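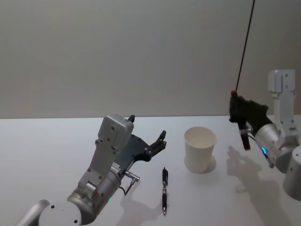
9 May 2019 – Second go at the Ulix paste, and I'm no happier than I was after the first. The leaflet says it reaches full strength overnight, stays reversible with plain water, doesn't pull thin paper and keeps for weeks without going off. I have used one paste that did two of those. The leaflet also says to "mix until visibly clear", and I'd like to know what the writer was looking at. A plain white paper cup on a white table, with a pale wall behind it, is a hopeless thing to judge clearness against, and the dark barrel of the pen isn't much to go by. So I've given up on "visibly clear" and am going by stirring time. Ten minutes, leave it, stir again, sieve once.

Mix was 50 g powder into 200 ml water from the filter jug. Water first, powder shaken in slowly. It clumped anyway. Nhung's note from last time says hers didn't clump, but she doesn't say whether she used warm water, and the leaflet allows both, so we may have made two different pastes under one name. Nhung, if you read this, please write the water in next to your result.

Smell: faintly of wet cardboard. No preservative is listed. If it really does keep for weeks with nothing in it then either there's something in it or it isn't starch. I've written to Rarnolel, who sell it, and asked for the full contents. Their first reply was a copy of the leaflet.

Strips next. 18 of them, all cut from the same sheet of the Sầm tissue, long side with the grain, pasted in pairs or on to scrap ledger paper. Same brush throughout, the flat one with the red tape on the handle. Half with the Ulix and half with our own wheat starch from the fridge. Pressed between felts with the small iron weight on top.

One thing against my own test before anyone else says it: the wheat starch was three days old and had been sieved properly by somebody who knows how (Ngọc), and the Ulix was made this morning by me in a bad temper. If ours wins by a little, that means nothing. It would have to win by a lot.

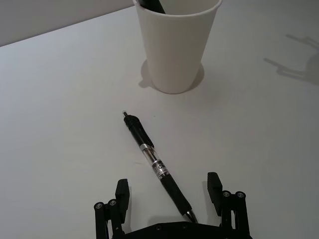 Drying took longer than the leaflet claims. At two hours the Ulix pairs were still cool to the back of the hand and would slide if pushed. The wheat starch ones had grabbed. Not a fault in itself, I quite like a bit of slide when lining a big sheet, but don't print "sets in an hour" if it doesn't.

Curl after drying:

- Ulix on ledger scrap: slight, towards the tissue side, on most of the strips
- Ulix on tissue: none that I could see
- wheat starch on ledger scrap: slight, same direction, perhaps a touch less
- wheat starch on tissue: none

I would not put money on telling the two apart in the ledger group. I shuffled them and asked Ngọc Doãn to sort them into two piles by curl, and the piles came out mixed. Ngọc's view is that the whole difference is how much paste I put on, and having watched me brush I can't argue.

Peel. By hand, slowly, from one corner. On the ledger scrap the tissue tore before either paste let go. That's what the Rarnolel man called "outstanding bond strength" at the October fair, and all it shows is that the tissue is weak. You'd get the same from flour and water. To learn anything we'd need a cloth strip and a hanging weight, and even then I'm not sure it's the right question. Nothing we mend is going to be hung from the ceiling.

Reversibility matters far more and there the result is poor, or at least unclear. Damp blotter, fifteen minutes, glass over. Wheat starch lifted clean with the bone folder. The Ulix lifted, but left a slight shine on the ledger paper when I tilted it to the window. A second damp blotter took most of the shine off. Could be that I had it on too thick. Could also be that there's a cellulose ether in the powder and they don't care to say so. I don't mind cellulose ether! I've got a tub of it on the shelf. I mind paying starch prices for it, and I mind finding it out on someone else's book.

Which brings me to the Cirkstead ledgers, the reason for all this. 570 leaves, a good many with mouse damage along the bottom edge, iron gall ink over nearly everything. Any paste that needs two rounds of damp to come off is two rounds of damp near that ink. I've seen the brown halo you get when the ink starts to travel and I don't want to see it on a page that has lasted this long without our help.

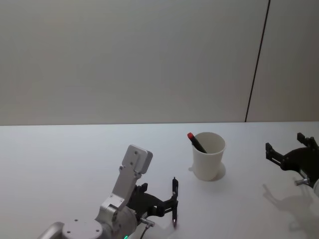 The argument for the Ulix is time. Nhung Trình worked it out last week: cooking, cooling and sieving our own starch eats most of a morning, and we throw a good part of each batch away when it turns. She's right about the waste. Where I don't follow her is the saving. The Ulix still has to be stirred, left, stirred again and sieved (it did need the sieve, whatever the leaflet says, there were lumps the size of a lentil). I make it roughly half an hour saved per batch, less if it clumps. We could save as much by cooking smaller batches, and that costs nothing to try.

Her other point is that it would be steady from one tub to the next, where ours depends on who had the spoon. Possibly. We have one tub. Ask me again when we've had three.

What I've done with the rest: the leftover paste is in a lidded jar on the second shelf of the fridge, labelled, no thymol added. I'll look at it each morning and write down smell and any spots. If it goes pink in under a week I shall be sending Rarnolel a letter. The strips are between blotters in the grey folder, Ulix ones marked with a U in pencil on the back, top left. Please don't flatten them, I want to see whether the curl changes when the heating goes off.

Still to do:

- repeat the damp blotter test with the paste thinned, same thickness on both
- ask Ngọc to do the brushing
- iodine drop on the dry powder and on a smear of the shine
- one strip with a dab of old iron gall ink from the spoiled ledger covers, not from the leaves
- chase the contents list

Until those are done nothing from the Ulix tub goes near Cirkstead. I've put tape over the lid.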